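**Karkley town hall talk – my notes (keep it loose!)**

Slide 1. Say hi, thank folks for coming out. I've lived off Wusdale Road long enough to remember when the bus came every half hour.

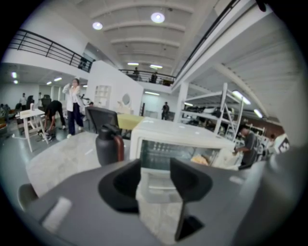
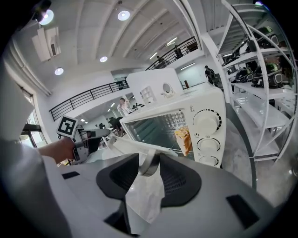
Slide 2. So, the bus. The council wants to drop the Wusdale stop this March and send everyone to the one by the library. On the map that's nothing. On foot it's 853 steps, uphill, with no sidewalk for the last stretch (I wore my good shoes, big mistake).

Pause here, let people grumble.

Slide 3. Ridership. The city's own sheet says 458 boardings a month at our stop. They call that low – I call it a lot of people getting to work! Ask for a show of hands: who rode it this week?

Slide 4. What we want:

- keep the stop, even if it's only 5 runs a day
- a bench and a light
- a real sidewalk before anything moves

Slide 5. Money question WILL come up. The bench and light fit in the small repairs budget, I checked. The sidewalk doesn't, so say so.

Sign-up sheet is by the door. I printed 50 letters, take one and mail it in.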